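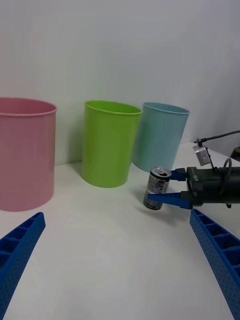 Pink and green bins on a white tabletop.

Loudness is a mastering decision, and too many small labels treat it as a default. The new Florker album, released by Ogilvie, is a fair case. The playing is tight and the songs are well built, but the limiter is working from the first bar to the last. On the opening track, "Dorthorpe," the snare and the vocal arrive at the same level as the quiet guitar intro. The arrangement calls for a jump there, and the master removes it.

I compared the CD with the vinyl pressing, matched for level. The LP has more range - the drums have a front edge again - and the bass below 246 Hz is easier to follow. Wálter Nina mixed both, so I put the difference down to the final stage.

The usual defense is that listeners skip quiet records. Most players now adjust playback level anyway, and a crushed track is simply turned down.

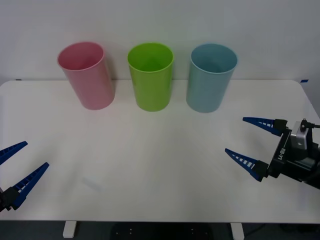
What labels should do

Ogilvie plans a second pressing of 3,000 copies in February. It should use the vinyl master for the CD as well. Bullik did this with its last 10 reissues, and those discs hold up at any volume. The cost is one more day in the studio.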